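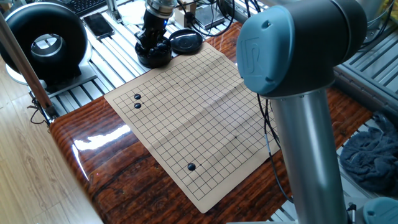

Roboter-AG: Arm setzt Go-Steine neben den Schnittpunkt, und zwar jedes Mal anders daneben

Samstag, 1. Juni 2019, von zandine_ag
184 Aufrufe, 3 Antworten

Hallo zusammen,

ich betreue an unserer Schule die Roboter-AG, was vor allem heißt, dass ich den Schlüssel habe und bei Problemen ein Gesicht mache, als hätte ich sie kommen sehen. Unser Projekt für dieses Schuljahr heißt Zandine (fragt nicht, es wurde abgestimmt) und soll Go spielen. Spielen kann es inzwischen ganz anständig, jedenfalls besser als ich. Das Hinlegen der Steine ist die Baustelle.

Zum Aufbau: UR-Arm, Greifer nach unten, Steine kommen aus einer schwarzen Dose hinter dem Brett. Das Brett ist aus Papier und liegt auf einer Holztischplatte. Kamera von schräg oben, die Schnittpunkte rechnen wir per Homographie aus den vier Eckpunkten aus. Die Ecken klickt jemand aus der AG zu Beginn jeder Stunde von Hand an. Greifen klappt. Anfahren klappt. Dann geht der Greifer auf, und der Stein liegt irgendwo zwischen zwei Linien, wo er nach den Regeln des Spiels nichts verloren hat.

Am linken Brettrand ist der Fehler klein, in der Mitte deutlich größer, und vorne ist er wieder anders. Wäre er überall gleich, hätten wir einfach einen Offset reingeschrieben und wären Eis essen gegangen. Haben wir auch probiert. Jetzt ist er links groß und in der Mitte klein.

Was wir schon gemacht haben:
- Ecken neu angeklickt, sorgfältig, von drei verschiedenen Schülern, mit drei verschiedenen Ergebnissen
- Greifer langsamer öffnen lassen
- Werkzeugmittelpunkt neu eingemessen
- die Schuld auf die Gruppe vom Vorjahr geschoben

Im September wollen wir damit zum Festmont-Schülerwettbewerb. Dort muss der Arm 21 Steine hintereinander auf vorgegebene Punkte legen, und alles, was die Linie nicht berührt, zählt null. Unser Budget ist bis auf einen Rest verbraucht, der für Klebeband reicht. Liegt es an der Kamera, am Greifer oder an uns?

7 Kommentare zu diesem Beitrag

---

bramico
vor dem Mittagessen geschrieben, daher knapp

Papier ist nicht eben. Deine Homographie glaubt aber, dass es eben ist. Das ist im Wesentlichen die ganze Geschichte.

Ein Papierbrett, das mal gefaltet war, hat einen Knick, und am Knick steht es ein bisschen hoch. Die Kamera schaut schräg drauf und macht aus einem Höhenfehler einen Fehler zur Seite. Je flacher der Blickwinkel, desto schlimmer. Dazu kommen Wellen, die nach jedem Umlegen woanders sitzen, deshalb passt auch euer Offset von letzter Woche nicht mehr.

Reihenfolge, in der ich es angehen würde:

1. Brett flach kriegen. Unter schwere Bücher, über Nacht, oder auf eine ebene Platte aufziehen. Sprühkleber geht, aber bitte jemanden sprühen lassen, der schon mal etwas gerade aufgeklebt hat.
2. Platte auf dem Tisch fixieren. Wenn das Brett beim Ablegen wandert, könnt ihr anklicken, so viel ihr wollt.
3. Nicht nur die vier Ecken nehmen. Auf dem Gitter sind Sternpunkte aufgedruckt, die sind als zusätzliche Stützstellen geradezu eine Einladung. Danach stückweise interpolieren.
4. Das Klicken durch eine Kreuzungserkennung ersetzen. Schüler sind keine Subpixelverfahren.

Und glänzt eure Tischplatte? Dann noch die Belichtung fest einstellen, sonst regelt die Automatik nach, sobald der Arm durchs Bild fährt, und die dünnen Linien verschwinden für die Erkennung.

41 fanden das hilfreich

---

Lötzinn_und_Kuchen

Kauft euch ein richtiges Brett. Wir haben für unsere Zelle damals 3000 Euro in Greiferfinger, Kamera und Halterungen gesteckt und dann an einem Brett gespart, das weniger gekostet hat als die Pizza beim Aufbau. Mit Holzbrett war das Problem am selben Nachmittag weg. Ob es ohne die 3000 Euro auch weg gewesen wäre, wollte danach keiner mehr so genau wissen.

2 fanden das hilfreich

 zandine_ag: Wettbewerbsvorgabe, das Brett muss aus Papier sein. Wird gestellt. Gefaltet, im Umschlag.

 Lötzinn_und_Kuchen: Mein Beileid.

---

chuang_fan

Was bramico sagt, plus eine Sache, die uns in der Chuang-Klasse (so heißt bei uns der Robotikkurs) einen halben Winter gekostet hat: Schaut euch die Höhe an, auf der ihr loslasst. Go-Steine sind außen rund. Lasst ihr zu früh los, fällt der Stein, landet auf der Kante und kullert dahin, wo es ihm gefällt. Drückt ihr zu tief, schiebt er das Papier vor sich her, und der nächste Stein erbt den Fehler.

Ausprobieren könnt ihr das ohne Kamera. Brett festkleben, Arm per Hand auf einen Punkt führen, Position speichern, dann immer wieder denselben Stein auf dieselbe Stelle legen lassen und jedes Mal mit Bleistift den Umriss markieren. Liegen die Kringel übereinander, ist die Mechanik unschuldig und ihr dürft die Kamera beschimpfen. Liegen sie verstreut, erst mal den Greifer. Nehmt dafür aber nicht das gute Brett. Wir haben das gute Brett genommen.

Nachgemessen haben wir die Loslasshöhe am Ende mit einem Stück Papier: Der Stein soll aufsitzen, aber das Blatt darunter darf beim Ziehen gerade noch rutschen. Wissenschaftlich ist das nicht, es hat aber den ganzen Kurs überlebt.

Ach so, und beide Finger müssen gleichzeitig aufgehen. Bei uns klebte auf einem noch ein Rest Schutzfolie.

19 fanden das hilfreich

 zandine_ag: Kringeltest gemacht. Sie liegen übereinander, bis auf einen, und bei dem hat jemand am Tisch gelehnt. Also Kamera und Papier. Die Bücher liegen jetzt drauf, es sind die Mathebücher, irgendwer meinte, so hätten sie wenigstens einmal im Jahr Gewicht.

 bramico: Bitte berichten, wenn die Sternpunkte drin sind.

 zandine_ag: Mache ich. Montag ist wieder AG, bis dahin darf niemand das Brett anfassen, ich eingeschlossen.

12 Mal geteilt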